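Kalano (bimanual packing method)
From the Kalano wiki, the page on the method and its first results
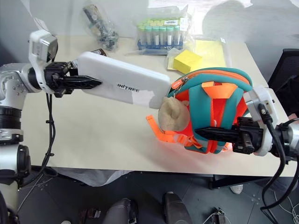 A two-arm packing task: the left gripper has the power bank, the right one has the back of the bag.

Kalano is a way of teaching a pair of robot arms to put things into soft containers, like backpacks, pouches and totes. Daranee Phromma came up with the core of it and I wrote most of the training code, so take my enthusiasm with a pinch of salt! The name comes from the folder the first scripts lived in, and it stuck.

How it works

Most imitation learning setups I'd used before treat both arms as one big body and predict every joint together. Kalano splits the job up. One arm is the "holder" and the other is the "mover", and a small network decides which is which every 12 control steps. The holder's only goal is to keep the bag from sliding or folding over, while the mover deals with the object. They share a camera view and a short message (18 numbers, if you're curious), and that's all the talking they do.

Roles can swap partway through a task. I argued against this for weeks because it made training wobbly, and Daranee was right, as usual. Zippers especially need it.

Training data

The base model learned from 1000 demonstrations driven by human operators. For a new bag we add 100 more, mixing stiff items with squashy ones. Luzius Gisler wrote the tool that trims the long pauses out of the recordings (operators stop to think a lot, me included), and that one change helped more than any network tweak I tried.

Results

On our Puminar task set, Kalano beat the single-body version on every bag with a wide opening. Narrow pouches were a tie, and drawstring bags were a mess for both. Flat, rigid objects go best. Anything with a dangling strap is still hard, as the mover tends to treat the strap as part of the bag's edge and aims for the wrong spot.

See also
Evham (the older single-body method)
Puminar task set
Strap handling, open problems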